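Clanstead Program for Small-Batch Assembly
Interim Progress Report, Work Package 2: Gripper Comparison
Submitted by Otakar Krajčí, project lead
February 13, 2023

Summary of the period

Work Package 2 compares two sets of gripper fingers for use on a bimanual workstation: the Sornero finger, which has a plain parallel face, and the Fabbri finger, which is stepped and narrows to a beveled tip. The proposal approved in October called for both sets to be tried on the same parts, with the same arms and the same controller software. That condition has been met. The project has now logged 2723 grasp attempts, and all of them are stored with wrist and overhead video in the Clustano archive.

Parts and test surface

The test parts are plastic spur gears and small metal spacers of the kind found in light gearbox assemblies. They were chosen for the difference in size. A gear can be held by the rim or by the hub, and either finger set has enough surface to do so. A spacer has to be taken close to the tip, and it tends to tip over if one finger touches it before the other. All trials take place on a woven cloth cover, which reduces glare in the camera views and keeps small parts from rolling. 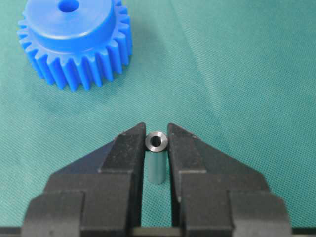
Alignment before closing has taken more of our effort than was planned. In the first weeks the controller closed both fingers at a fixed speed, and spacers were often knocked over by a small sideways error in the approach. The present routine slows the last part of the approach and uses the wrist view to center the gap on the part before any closing command is sent. Operators report fewer toppled spacers with both finger sets. The effect has not yet been separated from operator practice, and we ask that it be read with that in mind.

Findings to date

The Fabbri fingers are preferred for spacers. Their narrow tips leave more of the part in view of the wrist camera, and operators needed fewer corrections. The Sornero fingers gave a steadier hold on gears gripped by the rim, where the wider face spans more teeth. On gears gripped by the hub we have found no difference worth reporting.

Of the tasks listed in the work plan, 11 have been completed with both finger sets. The handover tasks, in which one arm passes a gear to the other, are still in progress. These depend on a shared calibration of the left and right arms, and the calibration procedure was rewritten in this period after drift was found between morning and afternoon sessions.

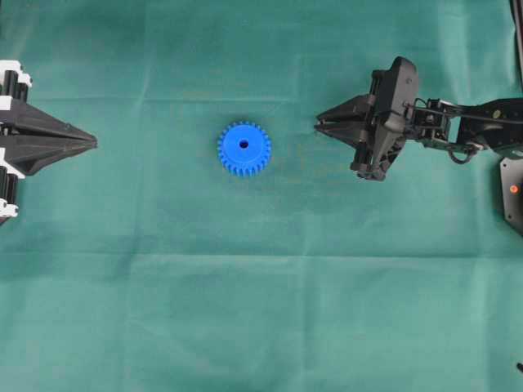 Photo: Clanstead Program

Calibration is now repeated at the start of each session, with a gear used as the common reference. The procedure has lengthened setup, and the session schedule has been adjusted to allow for it. No change to the budget is requested.

Open issues

Finger wear has not been measured in a consistent way. Inspection notes were kept for the Fabbri set only, and a matching record for the Sornero set was begun late in the period. The final report will state this limit plainly.

Next period

The project will complete the handover tasks, repeat the spacer trials with operators who have not used either finger set, and deliver the labeled recordings to the program office in the agreed format.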